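Hilo sobre ropa de cama, que es lo que me ha tocado ordenar esta semana.

**1/** Tengo una manta clara con estampado de hojas que ocupa media habitación y una tela morada de flores que va siempre con ella. Las dos salieron del mismo armario en mayo y desde entonces no han vuelto a entrar bien dobladas.

**2/** La manta la compré en Ullthorpe, en liquidación. La morada me la pasó Nga Khương cuando se mudó, junto con 2 fundas que todavía no he usado.

**3/** Empiezo por extender la manta entera y dejo la tela de flores encima. Hacerlo en el suelo no me funciona, acabo pisando las esquinas. 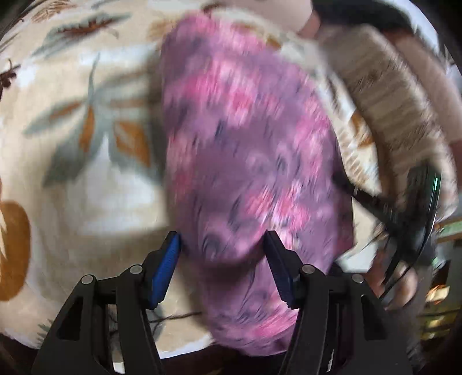 **TELAS BLANDAS**

**4/** Las telas blandas no se doblan como una sábana. Si intentas marcar el pliegue, se vuelve a inflar. Con la morada hago primero una tira larga y luego la voy recogiendo desde un extremo.

**5/** Thư Vi me preguntó ayer si la enrollo. A veces. Enrollada cabe mejor en la balda estrecha, pero luego coge una forma rara y hay que sacudirla antes de usarla.

**6/** Otra cosa: el aire. Antes de plegar la última vuelta aplasto con la mano abierta de dentro hacia fuera. Se nota bastante en el grosor.

**7/** Para guardar uso las bolsas de tela de Gramum. Probé una caja de Jindia y era demasiado baja, la tapa se quedaba levantada. Phúc Hầu se la llevó para zapatos y le va bien.

**8/** El estampado morado y rosa disimula mucho las arrugas. El de la manta no tanto, sobre todo en las partes más claras.

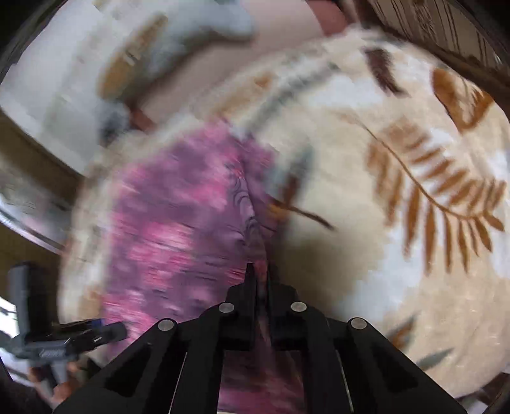 **9/** Si una esquina se queda metida por debajo, la pellizco y tiro hacia arriba en vez de arrastrar toda la tela. Arrastrando se mueve también lo que hay debajo y toca empezar otra vez – me ha pasado más de lo que me gustaría.

**10/** La manta va la última. Primero por la mitad a lo largo, después otra vez, y el resto en 4 partes. Queda un bloque gordo que se aguanta solo en la balda de abajo.

**11/** Trí Hứa dice que él la dejaría todo el año sobre el sofá y se acabó el problema. Puede ser, pero en junio da calor solo de verla.

**12/** Me falta decidir qué hago con las fundas de Nga. Son de otra medida y no pegan con nada. Si alguien las quiere, que me escriba por privado y se las acerco.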